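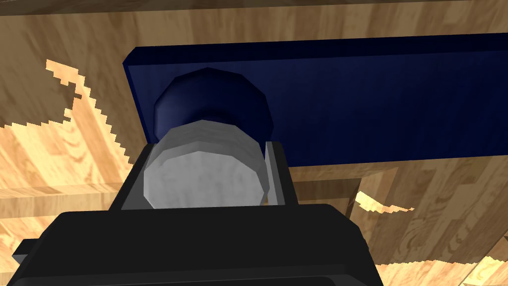

4. Inbetriebnahme der Wasserfilteranlage (Untertisch)

Gilt für die Havero-Anlage mit Vorfilter und Aktivkohleblock. Wer das Vorgängermodell Okthorpe eingebaut hat, kann Abschnitt 4.1 übernehmen, den Rest nicht, die Anschlüsse sitzen dort anders.

Vorweg eine Bemerkung, die im Prospekt fehlt: Kommunales Trinkwasser ist in aller Regel ohne Filter trinkbar. Die Anlage kann Chlorgeschmack mindern und Schwebstoffe zurückhalten. Ob Sie den Unterschied schmecken, sollten Sie vor dem Bohren klären, etwa mit einem geliehenen Kannenfilter. Von »belebtem« oder »energetisiertem« Wasser ist in dieser Anleitung keine Rede, auch wenn der Karton dazu einen Aufdruck trägt.

4.1 Vorbereitung

1. Eckventil für Kaltwasser schließen. Am Hahn prüfen, dass kein Wasser nachläuft. Alte Eckventile schließen oft nur scheinbar; in diesem Fall die Hauptabsperrung benutzen.
2. Eimer und Lappen unter das Eckventil stellen.
3. Flexschlauch der Armatur mit dem Maulschlüssel lösen. Restwasser ablaufen lassen.
4. Dichtflächen abwischen. Alte Dichtungen nicht wiederverwenden.

Vorsicht: Die Anlage ist nur für Kaltwasser zugelassen. Am Warmwasseranschluss verformt sich das Filtergehäuse. Bei drucklosen Kleinspeichern darf sie ausschließlich in die Leitung der Trinkwasserarmatur gesetzt werden, niemals zwischen Speicher und Mischer.

4.2 Anschluss

5. T-Stück auf das Eckventil schrauben, handfest, dann eine Vierteldrehung mit dem Schlüssel. Mehr hilft nicht. Die meisten Undichtigkeiten, die uns gemeldet werden, stammen von gequetschten Dichtungen.
6. Schlauch gerade abschneiden, am besten mit dem Schlauchschneider. Eine Küchenschere drückt ihn oval.
7. Schlauch bis zum Anschlag in die Steckverbindung schieben und kurz daran ziehen. Sitzt er, blauen Sicherungsclip einsetzen.
8. Wandhalter montieren. Unter dem Gehäuse 6 cm Platz lassen, sonst bekommen Sie die Filtertasse beim Wechsel nicht heraus.

Hinweis: Die beiliegende Klebehalterung »Vlad« ist laut Verpackung eine Alternative zum Verschrauben. Wir raten davon ab. Eine gefüllte Anlage ist schwer, und Schrankwände unter der Spüle werden feucht.

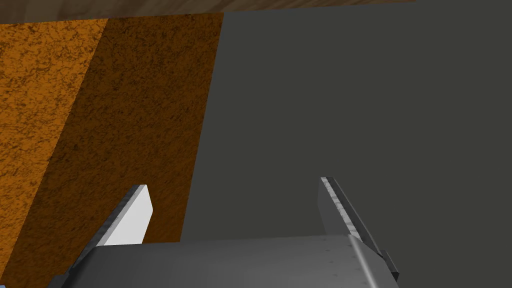

Folasade Ibrahim schreibt zu Schritt 8, die Klebehalterung habe bei ihr von Februar an gehalten und sich erst beim Filterwechsel gelöst, als sie am Gehäuse drehen musste. Verschraubt habe sie danach doch, mit kurzen Holzschrauben, und das hätte sie gern früher gelesen. Wir haben den Hinweis deshalb nach vorn gezogen.

4.3 Spülen

9. Eckventil langsam öffnen. Alle Verbindungen mit trockenem Küchenpapier abtupfen; einen feuchten Fleck sieht man darauf eher als einen Tropfen am Metall.
10. Filterhahn öffnen und 12 Liter ablaufen lassen. Graues Wasser ist am Anfang normal, es handelt sich um Kohlestaub.
11. Hahn schließen, eine Stunde warten, Verbindungen erneut prüfen.
12. Nochmals 4 Liter ablaufen lassen. Erst danach trinken.

Vorsicht: Die Kurzanleitung im Karton nennt ein einziges Glas als Spülmenge. Das ist zu wenig. Blumen können Sie mit dem Spülwasser gießen, Aquarien bitte nicht damit befüllen.

4.4 Filterwechsel und Anzeige

Die Anzeige am Hahn ist eine Uhr. Sie misst weder Durchfluss noch Wasserqualität und springt nach 6 Monaten auf Rot, auch wenn Sie die Wohnung in dieser Zeit kaum betreten haben. Umgekehrt bleibt sie grün, wenn der Vorfilter längst zugesetzt ist. Verlassen Sie sich auf zwei Dinge: das Datum, das Sie mit Filzstift auf die Kartusche schreiben, und den Strahl. Wird er merklich dünner, ist der Vorfilter fällig. Die Kartusche bleibt keinesfalls länger als 9 Monate im Gehäuse.

Nach längerer Abwesenheit die Spülung aus 4.3 wiederholen. Stand die Anlage über vier Wochen still, Kartusche austauschen.

Nachbaukartuschen von Arstead passen mechanisch. Zur Rückhalteleistung liegen uns nur die Angaben des Anbieters vor, und darauf möchten wir uns nicht berufen.

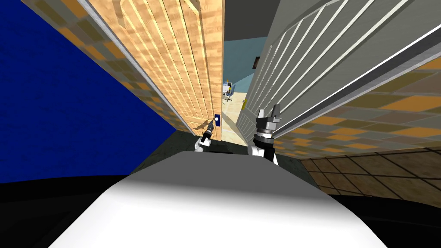

Bei mir ging die Anzeige nach dem Kartuschenwechsel gar nicht mehr auf Grün zurück, meldet Ziad Saliba, gibt es dafür einen Trick oder ist der Hahn defekt?

Meist weder noch. Die Taste muss gedrückt bleiben, bis das Licht zweimal blinkt, und das dauert länger, als man vermutet. Bleibt es rot, Knopfzelle tauschen. Hilft auch das nicht, können Sie die Anzeige ignorieren; auf die Filterwirkung hat sie keinen Einfluss.

Weiter mit Abschnitt 5, Störungen.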